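How Wood Gets Its Grain

Look closely at a wooden door, a ruler or a chair leg. You will see lines. Some are straight, some curve, and some make shapes like flames or hills on a map. These lines are called grain. They were made while the tree was alive, and they record how it grew.

Words to know

Bark: the outer cover of a tree.
Cambium: a very thin layer of living cells just under the bark. It makes new wood.
Cell: a tiny unit that living things are built from.
Sapwood: the younger wood, which carries water.
Heartwood: the older wood in the middle of the trunk.
Veneer: a thin sheet of real wood glued on top of another material.

What wood is made of

Wood is made mostly of long, hollow cells. Each one is shaped like a drinking straw, but far smaller. Most of them point up and down the trunk, and they are packed tightly side by side. Water moves up through them from the roots to the leaves.

The walls of the cells contain two main materials. Cellulose forms long, strong threads. Lignin fills the spaces between the threads and makes the wall stiff. A stalk of celery has plenty of cellulose and very little lignin, so it bends. A tree trunk has a lot of both.

How a trunk gets wider

A tree grows taller at the tips of its branches. It grows wider at the cambium. Cells in the cambium split in two, again and again. New cells on the inner side become wood. New cells on the outer side become part of the bark.

A nail driven into a trunk stays at the same height for the life of the tree. The trunk gets thicker around it and may cover it completely, but the nail does not move up.

Why there are rings

In places with a cold winter, a tree does not grow at the same speed all year. In February the cambium is resting. In spring there is usually plenty of water, and the tree makes large cells with thin walls. This is called earlywood, and in many trees it looks pale. Later in the growing season the cells are smaller and have thicker walls. This is latewood. It is often darker and harder.

One band of earlywood plus one band of latewood makes one ring. One ring is normally one year of growth. A stump with 30 rings came from a tree that had been growing for at least 30 years at the height of the cut. A stump with 300 rings is much harder to count, and scientists use a magnifying lens for the narrow ones.

A wide ring often means a good year for growing. A narrow ring can mean a dry year, a cold year, insects eating the leaves, or a taller tree blocking the light. The ring alone does not say which one it was.

Some trees in warm, wet places grow all year. Their rings may be faint, or they may have none at all.

From rings to lines

A ring is a circle only when the trunk is cut straight across. Boards are usually cut along the length of the trunk, so the saw meets the rings from the side. The circles then show up as lines.

Think of a trunk as a set of paper cups, one stacked inside the next. The cups are wider at the bottom than at the top. A straight cut down through the stack crosses every cup. The edges of the cups make the pattern.

There are 3 main ways to cut a board.

1. Flat sawn. The log is sliced from one side to the other, like a loaf of bread. Boards from near the outside show arches, waves and pointed shapes. This method wastes little wood.

2. Quarter sawn. The log is first cut into four wedges. Each wedge is then cut so that the rings stand nearly upright in the board. The lines on the face are straight and close together.

3. Rift sawn. The boards are cut so that the rings cross them at a slant. The lines are very straight on all sides. More wood is wasted, so the boards cost more.

Knots and other patterns

A knot is the base of a branch. As the trunk gets wider, new wood grows around the branch and closes it in. The grain has to bend to pass the knot, in the same way that water in a stream bends around a stone.

If the branch was alive, its wood is joined to the wood of the trunk. This is a tight knot. If the branch was dead, the trunk grew around it without joining. This is a loose knot, and it can fall out of a board and leave a hole.

Wavy patterns are called figure. They appear when the cells do not grow straight up and down. Nobody can be sure from the bark alone what figure a trunk has inside.

Why wood changes with the weather

Wood takes in water from damp air and gives it back to dry air. When it takes in water, it swells. It swells a lot across the grain and very little along the grain. A wooden door may stick in a damp summer and close easily in winter.

Thin veneer is glued down so that it cannot move much. The layer beneath it holds it flat.

Grain you can see on a table

Tabletops are good places to study grain because the surface is large and smooth. On a pale top the bands may be thin and only a little darker than the wood between them. They are easier to see where no bright light is shining back from the surface.
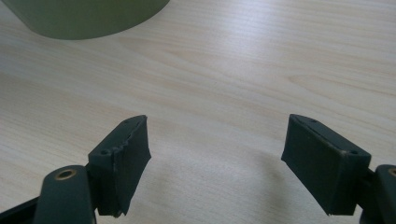
Try it: make a grain rubbing

You need a piece of rough, unpainted wood, thin white paper, tape and a wax crayon with its wrapper removed. Ask an adult to check the wood for splinters.

Step 1. Tape the paper over the wood so that it does not slide.
Step 2. Lay the crayon on its side.
Step 3. Rub gently in one direction until lines appear.
Step 4. Turn the crayon and rub across the first direction.
Step 5. Take off the tape and write the name of the wood on the back, if you know it.

Old boards that have been outdoors give the clearest rubbings. Rain and wind wear away the soft earlywood faster, and the latewood is left standing up in ridges. New, sanded wood gives a faint rubbing or none.

Questions children ask

Does every tree have bark? Nearly every tree does. Palms do not have true bark, and they do not make rings either.

Is darker wood always older? No. Heartwood is often darker than sapwood in the same trunk, but some kinds of tree have pale wood all the way through.

Can you count rings without cutting the tree down? Yes. Scientists use a hollow drill to take out a thin rod of wood. The rings show up as stripes along the rod.

Text by Tala Rawashdeh. Checked by Pin-yu Hsueh. Last updated 27 June 2018.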